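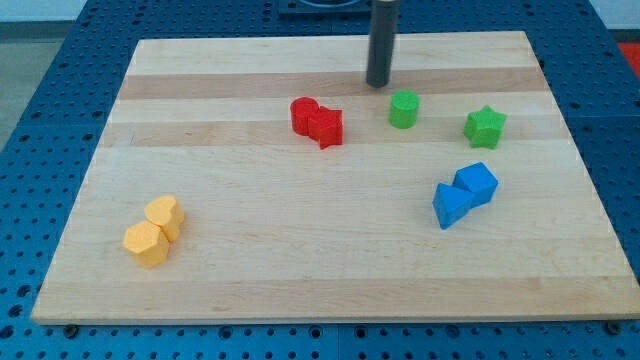 ## Setting the zero of the small cell again

In May I moved the cell from one side of the workshop to the other, and after this nothing was where the program believed it to be. I want to write down how I put it in order, mostly for myself, because I did the same work last year and I had forgotten half of it.

The blue table is the good part of this setup. It has a regular grid of holes, so a thing can be fixed, taken away and put back in the same place. The wooden board lies on top of it and is my work surface. I like wood for this. When the gripper comes down too far, and it will come down too far, the wood takes a mark and the tool survives.

My first mistake was to start with the software. I taught a new zero point, I ran the sorting program which I call Lesum, and the arm went down beside the block. I taught the zero again, and it was wrong in another direction. Two evenings went like this. Then I wrote to Noboru Kuroda, who built a similar cell before me, and he asked only one question: "Did you check the board?" I had not checked the board. One corner moved when I pressed it with my thumb.

So the order is now this:

1. Press on every corner of the board. If one moves, stop and repair this first.
2. Clean the holes of the table near the base. Small wood dust goes in there and the screws do not sit flat.
3. Tighten the base plate of the arm, a little on each screw, going across and not in a circle.
4. Switch on and let the arm warm up for 10 minutes with slow movements in the air.
5. Only now teach the zero.

For the height I use a sheet of paper. I lower the tool until the paper is held a little but can still be pulled out, and I save this value. It is an old method and I have not found a better one for my money. This time the controller showed 482 at the far side of the board and 55 less near the front edge. I thought the board was bent, but it was my tool length, which I had typed in wrong after changing the tip.

After this come the blocks. I have them in four colors, red, green, blue and yellow, with different shapes: cylinders, stars, a heart, a cube and others. The cylinders are easy. The stars are more difficult, because the points can turn the block when it is gripped. I begin with a green cylinder and stop the arm over the wood close to it, then I look from the side and from the front before I allow it to go down.

The last test is 37 picks without touching anything. I passed it on the third try — the first two ended at the yellow heart, which was gripped by one lobe and fell. I changed the angle for this shape and left the other values alone.

One thing is still open. The cable behind the base is a little short since the move, and at the far left position it pulls. For now I have limited the turn in the program. A longer cable is ordered.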